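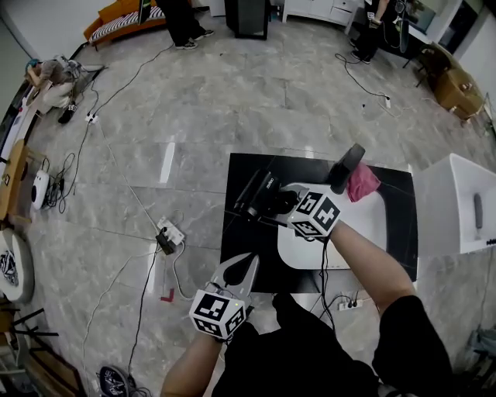
Pink cloth and black mat

From bottle to cup: speaker notes
Spring parent evening, Haddad Family Center
Running time 20 minutes, questions after

Slide 1. Title
Welcome. Mention restrooms and the side door for strollers. Handouts are on the back table and the cup samples stay here, please.
Say up front: this talk is for parents of babies from about six months to two years. If your child was born early, has trouble swallowing, or is not gaining weight well, talk to your own doctor before you change anything.

Slide 2. Why move off the bottle
Teeth first. Milk and formula both have sugar in them. A baby who sips on and off all day, or falls asleep with a bottle, has that sugar sitting on the teeth for a long time.
Second is iron. Toddlers who drink a lot of cow's milk fill up on it and eat less food. Milk has very little iron. Low iron shows up as a pale, tired, cranky child, or it doesn't show at all until a blood test.
Third is habit. A bottle is easier to give up at one than at two. At two they can ask for it.

Slide 3. When
Offer a cup with meals at around six months. A little water is fine. Most of it goes down the bib at that age.
Start dropping bottles near the first birthday. Aim to be finished by 18 months or so.
Pause here. Somebody will have a child past that age and look worried. Say it can still be done at two or later, it just takes more patience.

Slide 4. What our parents told us
We handed out forms at the Nutitz and Haddad centers last year and got 387 back. The biggest worry by far was the bedtime bottle. Daytime bottles came a long way behind. Grandparents came up more than I expected.
Don't read out the whole chart. It's on the handout.

Slide 5. Which cup
Hold up the open cup, the straw cup and the spout cup, in that order.
Open cup: small, light, only a mouthful in it. Messy. Good practice for the lips and tongue.
Straw cup: many babies get it by nine months. Fewer spills. Check that the straw comes out for washing, and look inside it for mold.
Spout cup with a valve: okay for the car. If the child has to suck hard on it and carries it around all day, you have made another bottle.
The Jarnix cup is the one we lend out. You don't need to buy it. A small plastic cup from the kitchen will do the same job.

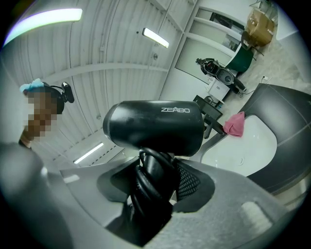
One mother at the Nutitz session told me her son would drink water from any cup in the house but threw it on the floor the second there was milk in it. She wanted to know if she should just stop offering milk.

My answer was to keep offering a small amount with meals and not to push. Some children link milk with the bottle and need a few weeks. Yogurt and cheese count toward calcium in the meantime. A child who is still on formula or breast milk for most of their nutrition is a different case and should not be cut back this way.

Slide 6. Dropping bottles, one at a time
Start with the midday bottle. It's the one they care about least.
Swap it for a cup at the table, same time of day, with a snack.
Wait until that one is settled, maybe a week, then drop the morning bottle.
Leave bedtime for last.
If there is a cold, new teeth, a move or a new baby, hold where you are and pick it up again later. No need to go back to the start.
Some families stop all at once, and that can work too. Expect two or three rough nights.

Slide 7. Bedtime
Move the bottle earlier in the evening. Milk, then teeth, then book, then bed.
Give a bit less each night – an ounce is plenty.
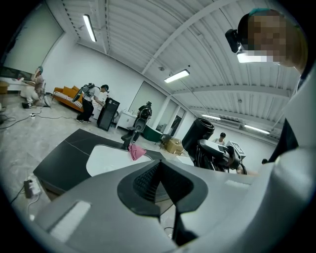

Once you are down to an ounce or two, switch to a cup of milk with the evening snack and let the bottle go. Put the bottles out of sight that same day. A child who wakes at night and is thirsty can have water.
Anyone else who does bedtime has to know the plan. Write it on the fridge.

Slide 8. How much milk
After the first birthday, two to three cups in a whole day is enough for most. More than that and dinner suffers.
Whole milk until two unless your doctor says otherwise. No juice in the bottle.

Slide 9. Where to get help
Nurse line is on the handout. The Asix clinic does drop-in weight checks, mornings only.
First dental visit by the first birthday.
Questions. If it goes quiet, ask who has tried a straw cup.
Collect the samples before people leave, we were two short in January.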